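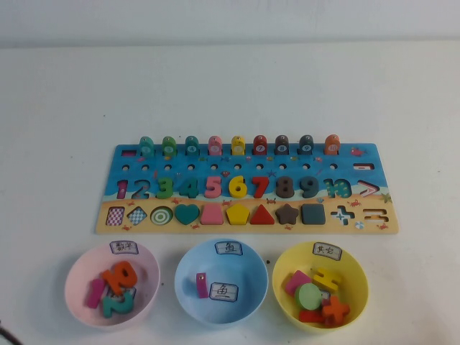
Open day at Korkard, my notes

Posted by flatwasher, 2018-12-24

Went to the Korkard open day last week and said I would write it up. They had three rooms open. Most people headed for the pallet line, so I spent my time in the small manipulation room, where the job is sorting puzzle pieces between a kids' number board and three bowls. The bowls are labeled in Chinese for numbers, fish and other.

Idalina Sampaio ran the demo. She said the arm had gone through up to 3,000 practice picks on this board before they let visitors in. She took questions the whole time and didn't hurry anyone.

What I wrote down:

The number pieces are the easy ones. They're thick and the fingers have plenty to hold.
The fish pegs are harder because they tip over in the bowl and have to be picked up lying down.
Putting a piece back in its slot is a lot slower than taking it out.
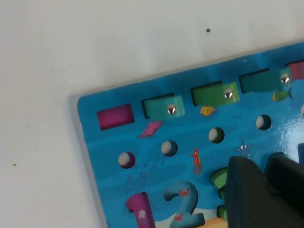 The wrist camera matters more than I expected. When it comes in low over the board the glossy paint throws glare, and she said that causes more missed grabs than the shape of the pieces does. They dim one lamp for the afternoon runs.

Reply from torque_spec

Thanks for the write-up. Did they let anybody move the board between runs? I saw a Delolus demo in January and everything was pinned to the table. It looked great until somebody asked them to shift it an inch.

Reply from flatwasher

Yes. A kid turned it a fair bit and they ran it again from there. It took longer to start but it did the job. I didn't see anyone move the bowls, so I can't speak to that.

Reply from millroad

I was there too, in the morning, and I'm less impressed. I watched for half an hour and it dropped the same fish twice. A toddler does this for free. For what that arm costs I would want to see it handle parts from a real bin.

Reply from torque_spec

Dropping a peg twice in half an hour doesn't sound bad to me. What was it doing the rest of the time?

Reply from millroad

Sitting there, mostly. Lots of pausing between picks.

Reply from flatwasher

The pauses were partly her stopping it to answer people. I asked about the real bin too. She said Barreto sends them a mixed box of 200 fittings to practice on, but it wasn't set up that day.

Reply from oldconveyor

Does anyone know what fingers they use? We run Trasis ones at work and the pads wear out fast.

Reply from flatwasher

Didn't ask, sorry. Black, angular, two of them. I can email her after the holidays.

Reply from oldconveyor

Please do. Pad life is what I'm after - the brand I can live without.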